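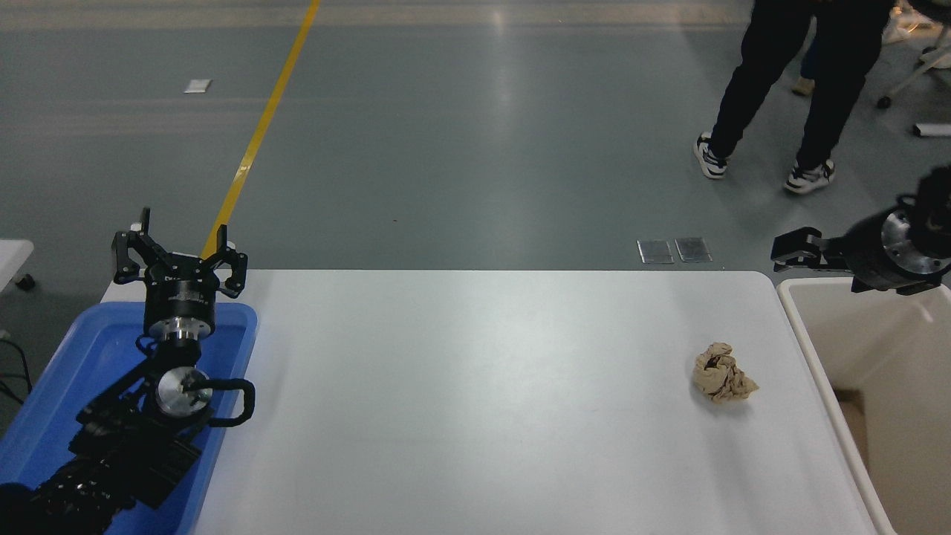

Posted by Elba Olivares in Days Out | July | 2 comments

So I finally went to the Flimmont open day! I've been meaning to go for years (it's only two stops past the retail park) and every summer I find out the week after it's happened. This time Corina spotted the poster in the library and put our names down before I could think of an excuse.

If you don't know Flimmont, it's the big low building behind the bus depot, and several small firms share it. We got there just after ten, queued for our stickers, and I was visitor 263, which seemed like a lot for that time of the morning. The car park is hopeless by the way. Take the bus.

The downstairs hall was the one I wanted. That's where Brultimis do their sorting work, and sorting is something I have feelings about, having spent most of my twenties on a line at a packing plant. I had in my head something like a car factory, with orange giants and sparks. What they've got is a white table. On one side an arm comes up out of a blue tray, with black fingers on the end, and on the other side there's a second arm with a different sort of hand, more of a pincer, and a tall cream bin beside the table. And on the table, one scrunched-up beige thing. I was completely glued to it.

The man looking after our group was Usman Afridi, and he was lovely, very patient with a lady in front of me who wanted to know if it could do her recycling. (His answer was "not yet, and not for what you'd want to pay.") He said the job sounds silly when you describe it, pick up a bit of rubbish and put it in a bin, but that crumpled things are a pig for a robot. A box is a box. A wad of something has no proper sides, it's a different shape from every angle, and it changes when you squeeze it. I'd never thought about that. I must have picked up thousands of scrunched-up bits in my packing days and never given a single one of them a moment's consideration.

Somebody asked how they know if it's any good, and he said they just keep trying, over and over, and write everything down. They'd logged 1679 goes since the spring. I asked if that was boring and he said the first hundred were.

We wandered off for a cup of tea at that point (£2 and a biscuit, very fair) and Corina went to look at the Braltetti stand upstairs, which is all conveyor belts and not really my thing. I lasted five minutes and went back down to the table. I can't explain it, it's a bit like watching someone fish.

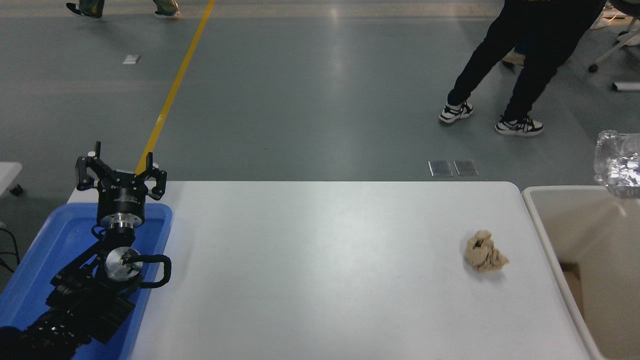 words and photos: Elba

The foil ball is my favourite. It was perched right up on the rim of the bin, all shiny, with the beige scrunched-up one out on the table by itself. I asked Nantana Kaewmanee, one of the Brultimis engineers, whether foil was harder, and she pulled a face and said shiny things are horrible. The light bounces off all those little creases, so what the cameras pick up is a mess of bright spots. She has a drawer at home full of things she's crumpled to bring in: foil, baking paper, the bags from inside cereal boxes. Her kids save them for her.

I also liked how ordinary the whole place felt. People were strolling across that big shiny floor in their trainers, and there were cables down by the tray like the back of my telly. I think I'd expected white coats.

There was a talk at two in the canteen, given by Usa Sitthichai from Intarasuk, who make parts for robot hands. She was very good and very quick. I took notes but I can't read half of them. The bit that stuck was about how much we do by feel: she had us all shut our eyes and scrunch up our programmes, then asked how we knew when to stop squeezing. Silence! 26 grown adults holding balls of paper.

Couple of practical things if you fancy it next year. Go in the morning, it was heaving by the time we left. The toilets are up a flight of stairs but there's a lift round the corner, ask at the desk. Children are welcome, though smaller ones might get fidgety downstairs. And bring cash for the tea, the card machine gave up before lunch.

Corina wants to do the pumping station next. I've said I'll think about it.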